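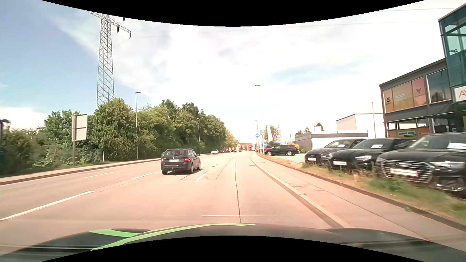 Figure 8.1 Station wagon in the adjacent lane of a road with white markings.

Chapter 8
Surface Condition and the Timing of Repair

8.1 Scope of the chapter

The preceding chapters treated the pavement as a new structure. Layer thicknesses were selected for a design traffic, materials were assigned a stiffness, and the subgrade was taken at its equilibrium moisture content. An agency responsible for an existing network seldom has this information. It holds partial construction records, a surface of mixed age, and a maintenance budget fixed before the condition of the network is known.

This chapter deals with the use of surface condition data in choosing what to repair and when. Structural evaluation by deflection testing is left to Chapter 9. Unsealed roads are excluded.

8.2 Condition and serviceability

Condition describes the physical state of the pavement: cracking, rutting, ravelling, patching, loss of texture. Serviceability describes how well the pavement carries traffic at a given time, and is usually inferred from roughness. The two are correlated but should not be interchanged. A cracked pavement may still ride smoothly, and a sound pavement may ride poorly where utility covers have been left out of level with the finished surface.

Longitudinal cracks require particular care in interpretation. In the wheel path they are commonly associated with repeated loading. Along a paving joint they point to poor compaction at the edge of the mat. A survey form that records only crack length discards this distinction, and the treatment chosen from it may be wrong in either case.

8.3 The Drenduton network

The worked problems in this chapter use the Drenduton network, which comprises 182 kilometres of sealed road divided into segments no longer than 200 metres. Each segment carries a condition index from 0 to 100. Segments with an index of 96 or higher receive no treatment in the programme year. The remainder are ranked by the ratio of expected service life gained to treatment cost, including the cost of traffic control.

Ranking by this ratio tends to favour crack sealing and thin overlays on segments in fair condition. The worst segments fall low on the list, as reconstruction is expensive per metre. Sastby Road, with the lowest index in the network, was not selected in the first programme.
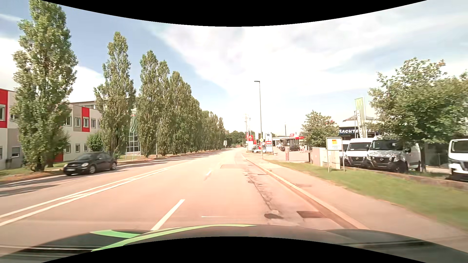
Troltum objected that such a ranking leaves residents on the poorest streets waiting indefinitely, and asked that a fixed share of the budget be reserved for reconstruction whatever the ratio. The request can be expressed as a constraint on the optimization, and Section 8.6 does so. Its effect is to lower the mean index of the network slightly while raising the minimum.

8.4 Notation

Condition index is denoted C, pavement age in years t, and treatment cost per square metre k. Subscripts identify the segment.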